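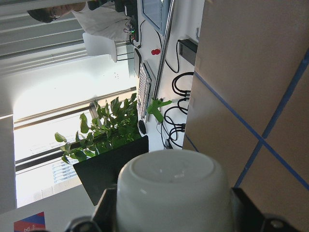 A white ceramic cup with its base turned outward.

Home News Policy People Archive Contact

The state's deputy health secretary took the job after nine years as county administrator in Montoya, and she still describes the work in county terms. "A rule is a form that somebody has to fill in," she said in her office in Arance. "I ask to see the form first."

Her department runs the rural clinic licensing program, which moved from the counties to the state in November. The transfer covered 135 clinics. Each had held a county license with its own renewal date, fee and inspection schedule. All are now on one calendar, with inspections every 25 months.

She said the interval was set by staffing. "We had the inspectors we had. We divided the clinics by the inspectors and added travel time. The legislature asked for two years and we told them what two years would cost."

The records were harder. Montoya kept its files on paper until the transfer, and Collitz, the next county over, used a database no longer supported by its vendor. The department received 3,170 documents from the two counties, many of them duplicates. A contractor, Prarnex, scanned the paper and matched it to license numbers. Files that could not be matched went back to the counties for review.

"More than 200 went back," she said. "Most were old name changes. A clinic was sold, the sign changed, the license did not."

Asked whether the counties had objected to losing the program, she said Collitz had, in writing, and that its main concern was fee revenue. The final bill lets counties keep fees already collected through the end of the license term. She did not draft that section but supported it in testimony.

She was less definite on the next step, a proposal to place mobile clinics under the same license. The draft assigns a vehicle to the county where it is parked overnight. "That works until the vehicle is parked in another state," she said. "We have one that is."

A revised draft is with the department's legal office. Comments from the counties will be attached to it without edits.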